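A Change of Hours at the Reading Room

Regular visitors to this page will know that it has followed the affairs of the Trurkley Reading Room for a number of years. From July, the Reading Room will open at 8 a.m. and close at 6 p.m. The late evening session is withdrawn. I was among those consulted on the change and supported it, with some regret.

The evening session was established by Gobnait Fahy at a time when most members worked in the town and came in after supper. Attendance in those years often reached 40. The record for last winter shows that on many evenings the only persons present were the attendant and Senan Conneely, who has kindly agreed to come in the mornings instead.

Members who hold an evening key are asked to return it to the front desk. A receipt will be given. Of the 39 keys issued, 2 have been reported lost, and their holders need take no further action.

The collection itself is not affected. It now stands at some 1,000 volumes, the greater part of them local history, parish records and bound newspapers. Eimear Hennessy has completed the card index for the newspapers as far as the letter M and will continue with it through the summer. Requests for items after M should be made in writing, with as much detail as the member can supply — a year and the name of a townland are usually sufficient.

I have received several letters on the subject of the long table by the window. It will remain where it is. The lamps on it are to be rewired, and for that period readers may use the smaller tables in the back room, where the light is best before noon.

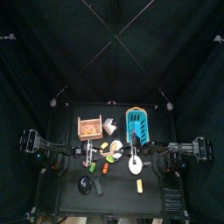 The question of Saturday opening was also raised, and it has been deferred until the autumn. Bláthnaid Ní Chonaill is collecting the views of members and would prefer to have them on paper. Letters left at the front desk will reach her.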